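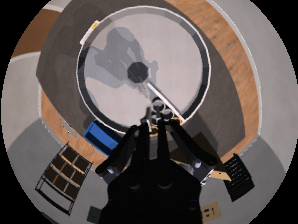

*Fig. 1. Round tabletop with small octagonal piece (computer rendering).*

# Beltimbridge Cannery Museum Board

## Minutes of the May Regular Meeting

**Location:** Former pay office, Lollside Cannery
**Presiding:** Tolera Beyene, Chair
**Call to order:** 6:05 p.m. A quorum was present.

### 1. Approval of prior minutes

The minutes of the April meeting were approved with one correction. Under item 4, "boiler house" should read "retort house." The error had been carried into the posted summary, and the clerk was directed to replace it.

### 2. Building works

The Board received the monthly report from Drinwood, general contractor for the conversion. Roof repairs over the labeling floor are complete except for flashing at the north parapet. Replacement of the river-side windows continues. Of the original steel sashes on that elevation, 47 have been judged fit for repair and will be reglazed and returned to their openings. The remainder will be replaced to the profile approved by the city last fall.

Drinwood reported that the concrete in the loading bay is thinner than shown on the old drawings. Two core samples have been sent for testing. Until results are received, no exhibit machinery may be stored in the bay. The seaming machines now at the Lollside yard will remain there under tarpaulin.

The Chair asked whether this would delay the delivery of the large retort. Drinwood replied that the retort enters from the east side and is unaffected.

**Moved and carried:** to extend storage at the Lollside yard through the end of the season on the existing terms.

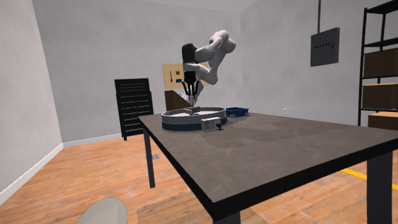 *Fig. 2. White robotic arm above a table with a shallow round tray. Computer rendering.*

### 3. Exhibit plan

Vũ, exhibit designers, presented revised plans for the ground floor. The visitor route now begins at the receiving dock and follows the path of the fruit through washing, peeling, filling, and sealing. The earlier plan placed the company history first. Members generally favored the change, although one asked that the 1950s strike panels not be moved to the upper floor, where they would be reached only by visitors using the stairs or the freight elevator. Vũ agreed to find a ground-floor position and to show it on the next set of plans.

The label collection was discussed at length. The museum holds more than 300 printed can labels, many with water staining along the lower edge. The conservator recommends that no label be displayed for longer than six months at a time.
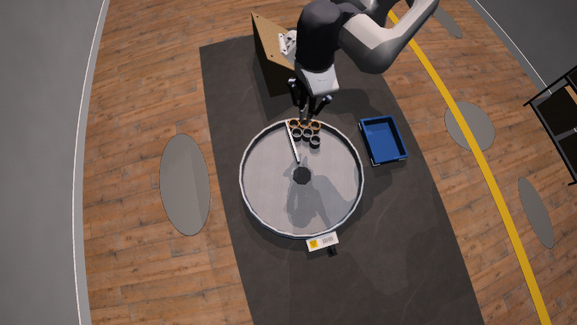 She further recommends that facsimiles be used in the children's area and marked as such. The Board accepted both recommendations. A request to lend labels to the county library was deferred until the inventory is finished.

### 4. Oral history project

Interviews with former cannery employees now total 20. Transcripts are complete for all but three. The Board noted that several of those interviewed had asked to hear their recordings before public release and directed that no excerpt be used in the galleries without signed consent.

### 5. Admission and hours

Staff proposed that residents of Beltimbridge be admitted free during the opening month. Fire occupancy for the ground floor has been provisionally set at 200 persons, and timed entry will be required on opening day. A member objected to charging former employees at any time. The proposal was amended to grant them free admission permanently and was carried as amended.
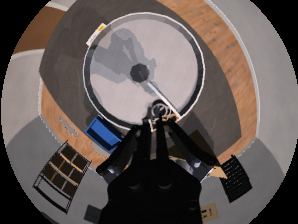
### 6. Public comment

A resident of Canal Street asked that delivery trucks not idle before 7 a.m. The Chair referred the matter to Drinwood for a written reply. A second speaker asked whether the factory whistle would be sounded again. Staff will obtain the noise ordinance and report back.

### 7. Action items

- Drinwood: core sample results; reply to Canal Street resident
- Vũ: revised location for strike panels
- Staff: consent forms, noise ordinance, storage extension letter

The meeting was adjourned at 7:50 p.m.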